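Viddale Gripper Kit: Equipment Plan and Budget Notes

Read me first

Hello, and thanks for opening this one before the spreadsheet! The folder holds everything we know so far about what it costs to collect household handling data with hand-held grippers, and what we'd like to buy next. It started as a page of scribbles by Njål Lundgren and has grown a good deal since, so please forgive the odd corner where two of us have written about the same thing in different moods.

What's in the folder

budget.csv: one row per item, with supplier, unit price, spares and who asked for it
wishlist.txt: things we want but haven't priced (add freely, we do read it)
sessions.csv: 523 recorded sessions, with the gripper used and any faults noted
quotes/: the quotes from Skorov and Umton, both good until the end of February

How to read the budget

Prices are per unit, before shipping. The "spares" column is the one people skip, and it's the one that hurt us last time. We own 6 grippers and would like to buy 3 more, which sounds generous until two are on the bench waiting for a new finger and a third has a marker cube with a chipped corner. Joar Eklund suggests budgeting a spare cube with every gripper, and I've gone along with him.

Umton quoted less for the gripper bodies, Skorov less for the fingers and straps. Mixing the two is fine for fit (Embla Hägglund tried it), but you'll pay shipping twice, so do look at the total before getting excited.

Furniture, power and floor space

Please don't leave these for last! We spent around 50 hours in the first season moving tables and hunting for outlets, and none of that was in the plan. Nyberg has offered us furniture on loan, and there's a separate line for delivery.
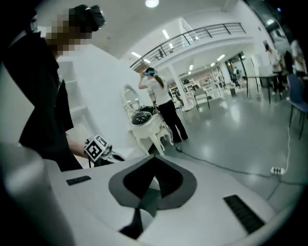
Hand-held grippers in use near the vanity table, with a power strip and cable on the floor.

Cable covers are now their own row in the budget, along with longer power strips. If your site has a shiny hard floor, ask Oda Isaksson which tape she likes, as the cheap kind left marks.

Still open

- Charging shelf: one large or two small?
- Head straps: sizes to order, Hinata Fujimoto is collecting these
- Repair hours: in this budget or the workshop's?

Changes to budget.csv go through Hinata, please. Anything else, just edit and put your initials next to it.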